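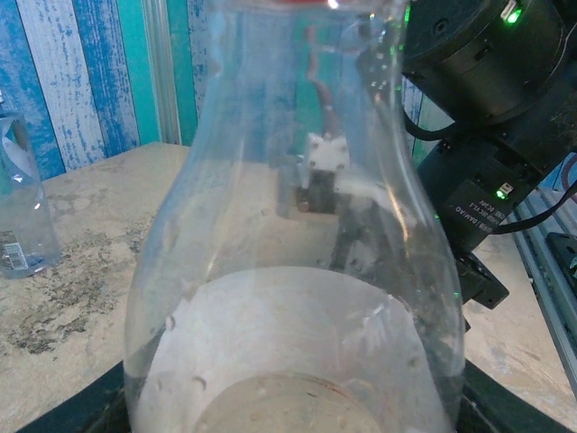 Já perdi a conta às vezes que me perguntaram porque é que guardo garrafas de plástico, e esta página é a minha resposta comprida. Comecei em outubro, quando mudei as coisas da cozinha para a despensa nova e descobri que tinha mais garrafas do que prateleira (e a prateleira não é pequena!). As bojudas e transparentes são as minhas preferidas, com a parte de cima a estreitar até à tampinha vermelha, mesmo quando o plástico já está um bocado baço e com umas amolgadelas em baixo, e não me importo nada com isso. Gosto delas assim, com ar de quem já andou por muitas mãos. O resto da galeria vai por baixo, uma entrada por garrafa ou por assunto, sem grande ordem, à medida que me fui lembrando.

A tampa vermelha
Guardo as tampas numa lata à parte e as vermelhas são as primeiras a desaparecer, vá-se lá saber porquê. Se alguém tiver tampas pequenas a mais, já sabe a quem as dar.

A de seis litros
A minha maior. Serve para regar os vasos da varanda quando vou de férias, virada ao contrário na terra, com um furinho na tampa. O manjericão sobreviveu duas semanas, a hortelã três, e o cebolinho nem vale a pena falar.

A do grão
Cabe lá uma quantidade disparatada de grão seco e vê-se logo quando está a acabar. Usem um funil de boca larga. Eu usei uma folha de papel enrolada e passei a tarde a apanhar grãos debaixo do fogão.

A que veio do Zurero
O Zurero é a mercearia ao fundo da minha rua, e o senhor guarda-me as garrafas vazias atrás do balcão. Esta trouxe-a debaixo do braço, à chuva, e ainda parei no caminho para falar da receita de marmelada com uma vizinha que nunca mais se calava (nem eu, diga-se).

Garrafa com asa de corda
Ideia da Darlene Lapointe, que me mandou as instruções por carta, com desenhos e tudo! Dá-se um nó por baixo do gargalo, outro a meio do bojo, e a corda fica presa nas curvas. A minha primeira escorregou. A segunda já foi à praia e voltou.

O funil
Corta-se a metade de cima de uma garrafa que já não sirva para mais nada, tira-se a tampa e está feito. Passem uma lixa fininha no corte, que aquilo arranha que se farta.

A campânula
A metade de baixo da mesma garrafa, posta de pernas para o ar em cima das alfaces novas. De manhã levanto-a um bocadinho com uma pedra. As lesmas ficaram ofendidíssimas.

O peso da porta
Uma garrafa cheia de areia, bem tapada, atrás da porta da despensa. Pesei-a na balança antiga, que é de confiar só até certo ponto, e deu qualquer coisa acima do que eu conseguia levantar com uma mão. A porta nunca mais bateu.

O mealheiro
Fiz um corte na tampa e fui metendo moedas pretas. Quando a abri tinha lá 1134, contadas duas vezes na mesa da cozinha com café ao lado, e deu para um jantar simpático e uma garrafa de vinho (de vidro, essa).

A da lavagem dos pincéis
Gargalo cortado, boca larga, um dedo de água e sabão. O Duván Puma, que pinta azulejos comigo no inverno, tem uma igual e jura que a dele é a melhor. Temos esta discussão há anos e não tenciono ceder.

Como lavo
Água morna, uma mão-cheia de arroz cru e abanar com força. Para os cantinhos do fundo, vinagre de um dia para o outro. Água a ferver é que não, que elas encolhem e ficam com um formato esquisito. Tenho ali uma que parece uma pera.

Como arrumo
De pé, com a tampa só pousada, as bojudas atrás e as direitas à frente. Já experimentei deitadas e rebolam todas para o mesmo lado, às três da manhã, com um barulho que acorda o prédio.

As que não guardo
Tudo o que levou lixívia, petróleo ou detergente forte vai para o ecoponto amarelo. Também não fico com as que têm rachas, por mais pequenas que sejam. Para comida uso só as que já eram de água, e mesmo essas vou trocando.

Se tiverem usos diferentes dos meus, escrevam na caixa dos comentários. Ando à procura de uma maneira decente de fazer um bebedouro para os pardais, que o meu entorna sempre que há vento.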